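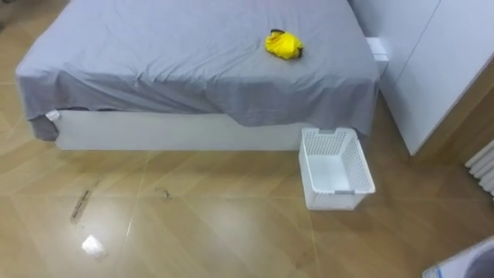 **Can a household robot make a bed yet?**

Under supervision and with one known sheet, a good research machine will often get there; left alone in an ordinary bedroom, it can't be relied on.

## Handout 3: Cloth and chores

R. Hapeta, 2020-11-13

### 1. Why cloth is hard

A rigid object has a pose: three numbers for position and three for orientation. A sheet has no such short description. Each fold hides part of the surface, and pulling one corner moves the others by an amount that depends on friction, weight and what is caught under the mattress.

Consequences for the controller:

- The corner to be grasped is often out of sight.
- A grasp may pick up two layers where one was wanted.
- "Finished" has to be defined. A loosely spread sheet and a fitted one differ by a few tucks that an overhead view may miss.

### 2. Sub-tasks

Bed-making and laundry collection are usually split as follows:

1. Find the bed edge and the basket.
2. Remove loose items from the bed.
3. Grasp a sheet corner, pull, check tension.
4. Repeat per corner.

Step 2 is the easiest. A crumpled garment can be lifted from almost any point and dropped into an open basket. Step 3 accounts for most failures.

### 3. Worked figures (Mullon test flat)

The Fevo controller was given 200 corner grasps on a plain fitted sheet. A run was stopped after 10 failed pulls in succession. Time per bed was up to 8 minutes, excluding resets by the operator.

Stojanovska's criterion, used from here on, counts a chore as done only if no person touches the cloth or the robot between start and finish. Quote it whenever you report a success rate.

### 4. For next week

Read the Lurnon report, sections 3 and 8. Write down a test for "sheet is fitted" that uses one camera only, and note where it would fail.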